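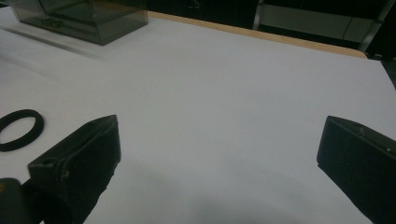

Nikolovski Storage, Altville site
Monthly safety walk, packing hall and loading side
Date of walk: 2026-06-28
Walked by: Drita Omerović
Reviewed by: Walid Hattar

Marks used: OK, FIX (must be repaired before next walk), WATCH (acceptable now, look again).

1. Exits and walkways

1.1 Main exit door opens fully: OK
1.2 Side exit to the yard: FIX
Comment: The door opens, but the push bar must be pressed two times. I tried it with the left hand and with the right hand, same result. Please order the repair from Clullmont, they have installed it.
1.3 Yellow floor lines can be read: WATCH
Comment: Lines near bay 4 are worn from the pallet trucks. In the rest of the hall they are good.
1.4 Exit signs lit: OK

2. Fire equipment

2.1 Extinguishers in place, pin and seal present: OK
2.2 Inspection tags in date: OK
Comment: The tag by the office is valid until October. I write it here so that we book the service in time.
2.3 Free space in front of extinguishers: FIX
Comment: Flat cartons were standing before the one at the stairs. I moved them the same morning, but this is the second walk with the same finding. A floor marking is needed.
2.4 Alarm call points not blocked: OK

3. Racks

3.1 Load signs present on each rack: WATCH
Comment: The sign on the back rack says 700 kg per level. It is correct, but it hangs behind the upright and the driver does not see it from the truck. To be moved to the front.
3.2 Uprights without dents: OK
3.3 Locking pins on beams: FIX
Comment: One pin is missing at the second level, row C. The level was unloaded and closed with tape. Nothing goes back on it until Milovan Pavlović has signed.

4. Packing tables

4.1 Tables stand firm: OK
4.2 Knives closed and returned after use: WATCH
Comment: One knife lay open beside the tape. I spoke with the person directly.
4.3 Lighting at tables: OK

5. Loading side

5.1 Dock plate moves freely: OK
5.2 Wheel chocks available: OK
5.3 Speed sign at the gate: WATCH
Comment: The sign is clean, but the bush has grown in front of it. Please cut.

6. First aid

6.1 Box complete against the list: FIX
Comment: Burn gel and small plasters are finished. Uyên Giáp will order from Pundow.
6.2 Eye wash bottles in date: OK

All FIX points are to be closed within 30 days, except 3.3, which stays closed for use until it is repaired.

Note from reviewer: For 1.2 I ask for a paper notice on the door until the repair. Agreed on the rest. W.H.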